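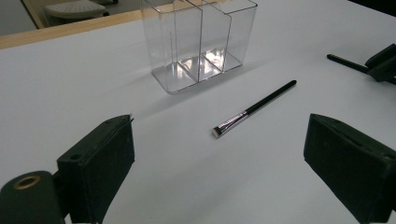

Re: [bench-kit] Gripper budget, second pair or not?

From: Itziar Vallejo
To: bench-kit list
Date: Apr 13, 2025

Sorry for the slow answer, been on trains. Replying inline as Gayan's message had about five questions in it and I'll lose track otherwise.

Gayan Mollah wrote:

> Hi all,
> I have to put the equipment plan in before the end of the month
> and the hand-held gripper line is the one I can't pin down. We
> have three quotes. Trultadico want 2,703 for a pair with cables
> and one set of spare pads. Merkis want 2,772 for a pair, pads
> extra, but they say the calibration jig is included. Loureiro
> will do a single unit for 1,039 and no discount on two.
> All before VAT.

Right. So on paper Loureiro is the cheap one, two singles comes to 2,078. But read the second page of the quote. No mount, no carry case, no cable. By the time you add the mounts we're close to the Trultadico figure and we've spent a week chasing bits. I'd still keep them in the comparison, purchasing like to see three.

Merkis: I would want it in writing that the jig comes with the order and not "when available". We had that with the lamps.

> First question. Do we need a pair at all? Most of the task list
> could be done with one hand. Pick up a thing, put it in another
> thing.

Pair, please. The brush and organiser task is the one I'd argue from. Makeup brush lying on the table, long slippy handle, clear organiser with three compartments stood behind it. Second gripper looks to have hold of another brush handle. With one hand you can do a version of it but you spend the whole time putting one thing down to free up the other, and then the recordings are mostly of that. Nearly everything on the May list has something long and thin in it (brushes, pens, the whisk thing). If we buy a single now we'll be back asking for the other in the autumn at whatever the price is by then.

> Second. Finger pads. We seem to go through them. Can someone
> tell me what to put down as a yearly figure?

Can't give you a yearly figure, we never logged it, my fault. What I'd do is put pads as consumables and not under capital, then we can reorder without going through you each time. Also please ask all three suppliers whether the pads are screw-on or glued. Screw-on, every time. The glued ones took me an afternoon and a heat gun and I'd rather not talk about it.

And ask about width. Big blocky pads are fine on a mug. On a brush handle they're OK so long as they close dead parallel, if they don't the brush swings round and you're pointing the bristles at the wrong compartment. Worth asking for a sample pair before we sign anything. Trultadico offered one on the phone, Merkis "would have to check".

> Third. Props. The request I was sent says "organisers, brushes,
> misc." That is not a budget line.

No it isn't, sorry. That was me typing on my phone. Proper version:

- clear acrylic organisers, the divided sort. Want spares, they scratch and a scratched one looks different on camera from a new one
- an opaque one too, same sort of size, so we're not only training on see-through. The clear ones are hard, reflections in the base and you can hardly make out the dividers from some angles. Good to have, but not the only thing to have
- brushes, mixed. Flat heads, round heads, long handles and short. Not all black handles please, every set I've found online is black and silver
- trays to keep each task's stuff together

All of that is petty cash money. Put it under sundries and forget it.

> Fourth. Hokow have asked if we want the table as well. They do a
> height adjustable one with a matte top. Is that in or out?

Out for me. The white tables we've got are fine, matte enough, no bad glare. If there's money over I'd sooner it went on lights so that the two benches match. At the moment you can tell which bench a recording came from just by the colour, and that's going to bite us later on. Height adjustable would be nice for my back but I'm not putting my back in the plan.

Somebody on the list who uses the far bench more than I do might disagree, shout if so.

> Fifth. Support contract, yes or no?

No for Loureiro, there isn't one to speak of, you email a man and he emails you back. Maybe for Merkis, depends on turnaround. If a unit goes off for repair and we've only the one pair then everything two-handed stops. I asked both for the turnaround in writing. Trultadico said they'd lend a unit while ours is away, which if true settles it as far as I'm concerned. Waiting on the email. Will forward when it's here.

> If I don't hear by Thursday I will put in the lowest quote and
> you can all live with it.
> Gayan

Please don't! Put in Trultadico as first choice at 2,703, Merkis as the fallback at 2,772, Loureiro listed with a note that mounts and cables are missing. Difference between the top two is 69, which is nothing next to a jig if we really do get one, so if Merkis confirm the jig AND the turnaround I could be talked round.

Things still open, so they're in one place:

- Trultadico: loan unit in writing, sample pads
- Merkis: jig in writing, price of pads, turnaround
- Loureiro: price of mount and cable, for the table only
- Lights: need someone to get a price, I haven't got time this week
- who signs for delivery if it lands in May, I'm away the first half

I can do the first two tomorow. Gayan can you take Loureiro as you've got the contact? Lights is up for grabs.

One more, nearly forgot. Delivery charges. Merkis add theirs after, Trultadico's is in the price I think. Check before you type it in.

Itziar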